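Reference > Robots and Automation > Kits > Plunport Tabletop Kit

Plunport Tabletop Kit

The Plunport Tabletop Kit is a small robot gripper kit sold by Shibata, a two-room shop in Floduvstead that also repairs sewing machines. I wrote the first version of this entry after a month with a loaner, and I've kept it in my own voice because the dry version was awful (I tried, I really did). It comes with a pair of fingers, a wrist camera with its bracket, a cable and a printed booklet. You bring your own arm.

Background

Plunport started out as a classroom project, and you can still tell from the booklet, which has blank lines for your name and period! Shibata picked it up when the original run sold out and has been tweaking it ever since. The version covered here is the second one. The first had a single set of bolt holes and fit hardly anything, so if you see a cheap one secondhand, check the back plate before you hand over any money.

Fingers and camera

The fingers are the part I like best. They narrow to fine tips, so you can poke one down beside a small block without knocking over its neighbor, and the wide curved shoulders give you something to nudge bigger things with. They open to 80 millimeters, plenty for blocks, a jar lid, a glue stick. Not a soup can on its side, sadly. Swapping them out takes four screws and, in my case, 15 minutes plus a hunt under the couch for the fourth screw.

The camera looks straight down past the fingers, so the tips are always in view. It copes with dim light better than I figured it would, though dark things on a dark table do get swallowed up. Most of my practice runs were on a white cutting board for just that reason: blocks show up nicely against it.

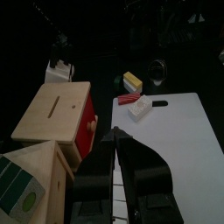

Wrist view over the cutting board, fingers nearly closed.

Practice cards

The booklet has 9 practice cards, each one a little job to try. Card one is "pick up a block and put it back down," and the last has you drop a block through a slot in a lid, which took me a whole Wednesday evening and most of a pot of coffee. The slot has to be lined up with the block, and a slanted slot means turning the wrist too, and then the block leans on you at the last second... anyway, I got there. Start with plain square blocks and leave anything see-through for later.

Compared with the Pralham

People always ask about the Pralham gripper. It's stronger and it's quieter, and I'd take it for lifting. But its fingertips are blunt, and the camera is a separate purchase. For fiddly tabletop stuff I reach for the Plunport every time.

Support

Shibata answers email, usually by the next morning. Spare fingers ship in pairs only. The loaner program runs 15 days at a stretch (I renewed mine once), and you pay return postage.

Contact the editor | Copyright, all entries | Back to top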